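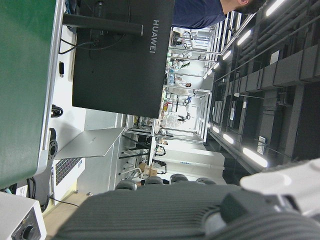
Schreibtisch mit Monitor und aufgeklapptem Laptop

Erst die Brühe, dann alles andere

Wenn Ruwan Sivakumar über Linsen spricht, legt er den Löffel weg. Das passiert oft an diesem Nachmittag im Dezember, und irgendwann ist die Suppe vor ihm kalt. Er merkt es, lacht und isst trotzdem weiter. "Kalt schmeckt man den Tamarindensaft besser", sagt er. "Probier doch mal!" Ich probiere, und er hat recht.

Wir sitzen im Pover, seinem kleinen Suppenlokal an der Ecke zur Gunawardena, wie hier alle die Markthalle nennen. Es gibt 30 Plätze, eine lange Theke und eine Karte, die auf eine Postkarte passt. Um halb drei ist der Mittagsansturm vorbei, aus der Küche riecht es nach geröstetem Kreuzkümmel und nach irgendetwas Süßem, das ich erst später als geschmorte Zwiebeln erkenne (vier Stunden, ganz kleine Flamme, kein Deckel).

Der Januar steht vor der Tür, und mit ihm die Zeit, in der halb Histhorpe leichter essen will. Darauf freut sich Sivakumar wie andere auf den Sommerurlaub. "Im Januar kommen Leute, die das ganze Jahr an uns vorbeigelaufen sind", erzählt er. "Die sagen dann: Ich hätte gern etwas Gesundes. Und sie gucken dabei so traurig! Denen stelle ich ein Rasam hin, richtig scharf, richtig sauer, und nach dem dritten Löffel gucken sie nicht mehr traurig."

Von Diäten hält er wenig, von Gemüse dafür umso mehr. Seine Winterkarte beginnt mit einer klaren Brühe aus Sellerie, Lauch und gerösteten Pilzen, dazu ein Löffel Kokosraspel mit grüner Chili. Dann kommt der Kürbis mit schwarzem Senf -- mein Liebling, und ich sage das als jemand, der Kürbissuppe nach dem dritten Herbst eigentlich nicht mehr sehen konnte. Sivakumar püriert sie nur zur Hälfte, der Rest bleibt in groben Würfeln, und obendrauf knistern Curryblätter, die eben noch im heißen Öl waren.

"Die Leute haben Angst vor Fett, das verstehe ich nach Weihnachten auch", sagt er. "Aber ein Esslöffel gutes Öl mit Gewürzen drin macht aus einem Topf Gemüse ein Abendessen. Wenn du den weglässt, stehst du um zehn wieder am Kühlschrank."

Inzwischen hat sich Kamrul Bepari zu uns gesetzt, noch mit Mehl an den Unterarmen. Er backt im Pover das Brot, und wer mittags schon einmal sein Fladenbrot mit Schwarzkümmel erwischt hat, weiß, warum manche Gäste eine Suppe bestellen und zwei Portionen Brot. Kennengelernt haben sich die beiden in einer Hotelküche in Stestitgate, Frühstücksschicht, Rührei im Akkord. "Ruwan hat nach der Schicht immer noch für uns gekocht", sagt Bepari. "Aus den Resten! Da lagen Karottenschalen, und zwanzig Minuten später gab es etwas, wofür ich heute noch aufstehen würde."

Ob es denn Streit gebe, frage ich, zwei Köche auf so wenig Platz. Beide reden gleichzeitig los. Es geht um Koriander. Bepari streut ihn gern über alles, Sivakumar findet ihn auf der Sellerieboühe "eine Frechheit". Der Kompromiss steht in kleinen Schalen auf der Theke, jeder nimmt sich selbst.

Wichtiger scheint den beiden ohnehin etwas anderes zu sein, nämlich die Linse. Fünf Sorten stehen in großen Gläsern im Regal, und im Januar soll es jede Woche eine andere geben. Den Anfang macht die rote, mit Tomate und viel Ingwer, danach Mungbohnen mit Spinat, streng genommen keine Linsen, wie Bepari anmerkt. Sivakumar winkt ab. "In meinem Topf ist das Familie."

Für alle, die zu Hause kochen wollen, hat er einen Rat, den ich seither jeden Abend befolge: Die Gewürze kommen zweimal. Einmal am Anfang mit den Zwiebeln und einmal ganz am Schluss, kurz in Öl geröstet und zischend über die fertige Suppe gegossen. "Das Erste ist der Boden, das Zweite ist das, was du riechst, wenn du dich über den Teller beugst." Und Zitrone! Immer noch ein bisschen mehr Zitrone, als man denkt, aber erst, wenn der Topf vom Herd ist.

Gegen vier wird es in der Küche wieder laut. Bepari muss zum Teig zurück, Sivakumar zu seinen Zwiebeln. Er packt mir noch ein Glas von der Kürbissuppe ein und erklärt mir zweimal, dass ich sie langsam aufwärmen soll. Die Curryblätter bekomme ich extra, in Papier gewickelt.

Das Pover hat mittags und abends geöffnet, die Winterkarte gilt bis Ende Februar. Reservieren kann man nur abends, mittags stellt man sich an.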